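Section 6 - Fitting the blind to the window recess

Read the whole section once before you start. Takes most people an afternoon the first time, a lot less for the second window. Covers the Evatow roller blind in the Isico cassette, inside-recess fitting only. For face fixing (brackets on the wall above the window) go to the next section, the measurements are different and you'll end up with the wrong width if you mix them.

Before you start

You need: drill, masonry bit, small spirit level, pencil, steel tape, cross-head screwdriver, stepladder. Wall plugs are in the small bag with the screws. The bag marked G is for the Groen side channels - leave it shut if you didn't order them.

Note: the wall plugs suit brick and block. Plasterboard needs proper plasterboard fixings, not supplied. Timber lintel, no plugs at all, screw straight in.

CAUTION: check for cables above the window before drilling. Use a detector. Older houses often have a run straight up from a socket beside the frame.

CAUTION: keep cords and chains out of reach of children and fit the chain safety device in step 13. Do not leave it for later.

Measuring again

Yes, again. Even if you measured to order.

1. Measure the width of the recess at the top, middle and bottom. Write all of them down. Use the smallest.

2. Measure the cassette end to end, brackets clipped on. It should be slightly narrower than your smallest width. If it's wider, stop here and ring the shop. Don't trim the cassette, the end caps won't go back on.

3. Measure the drop both sides. Uneven sills are normal and don't matter much, the bottom bar hangs level anyway.

4. Check how far the window handle sticks out. Handle must clear the fabric. If it doesn't, bring the brackets forward or change to a low handle.

Marking and drilling

5. Hold a bracket against the top of the recess, 25 mm in from the side wall, hook facing the room. Mark both holes in pencil. Same at the other end.

6. Blinds wider than the sill board in the box come with a middle bracket. Mark that one last, lined up on a taut string between the first 2. Not by eye.

7. Put the level across the marks. If the top of the recess slopes, use the packing shims under the low bracket. Up to 2 shims per bracket, no more, the screws won't bite.

8. Drill. Slow speed to begin with, tiles and hard render will crack otherwise. Vacuum the dust out of the holes or the plugs sit proud.

9. Tap the plugs in flush. Screw the brackets up finger tight, check they line up, then tighten properly. Don't overdo it - the bracket bends before the screw gives.

Note: if a hole goes wrong, fill it and move along a little. Redrilling right next to a bad hole just gives you one big hole.

Hanging the cassette

10. Get someone to take the other end. It isn't heavy but it is long, and the fabric creases if the cassette sags in the middle.

11. Offer the front lip up to the bracket hooks first, then push the back edge up until it clicks. You should hear every bracket click. Pull down gently to test. A bracket that hasn't clicked will hold for a day or so and then let go.
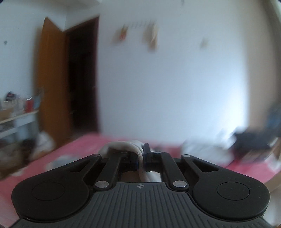 Fig. 6 - Black gripper, both fingers open.

12. Take the tape off the bottom bar. Lower the blind all the way, slowly, with the chain. Leave it down overnight if you can, gets rid of the packing creases.

13. Fit the chain safety device. Pull the chain down so it's taut but still runs freely, hold the device against the wall at that point, mark, drill, screw. The chain must pass through the device, not behind it.

CAUTION: a slack chain is a hazard even with the device fitted. Check the tension again after teh first week.

Setting the stops

The blind leaves the factory with no stops set. It will happily unroll until the tube shows.

14. Lower to where you want the bottom. Clip the lower stop bead onto the chain right up against the control unit.

15. Raise to where you want the top. Clip the other bead on the same way. Beads snap shut and don't come off again without pliers, so be sure.

If the blind rolls up crooked

Nearly always the fabric drifting on the tube. Lower it completely. Look which way it drifts, left or right. Stick a short strip of masking tape on the bare tube at the side it is drifting AWAY from, roll up, check. Add another strip if it still wanders. Tape is hidden once the blind is rolled.

Still crooked after that? Brackets aren't level. Back to step 7.

If the chain slips or jumps

Chain joined badly, or a bead caught at the connector. Open the connector, let the chain hang straight so any twist drops out, close it again. If it jumps with no twist in it the control unit is worn - order a new one, Prenska control unit, fits left or right. Don't oil it. Oil gets on the fabric and it won't come out.

Cleaning

Dust with a soft brush or the vaccum on low. Marks: barely damp cloth, dab, don't rub. No washing machine, no steam. Blackout fabric has a coating on the back that cracks if folded, so roll it, never fold. Kitchens want doing more often. Lower the blind to dry fully before rolling it up.

Taking it down

Raise the blind fully. Push a flat screwdriver into the slot at the back of each bracket and press up, back edge drops out. Keep a hand under the cassette the whole time. Do the middle bracket first if there is one, then the ends.

Spare parts and order codes are on the back page. Quote the number on the label inside the left end cap.

Revised May 29, 2022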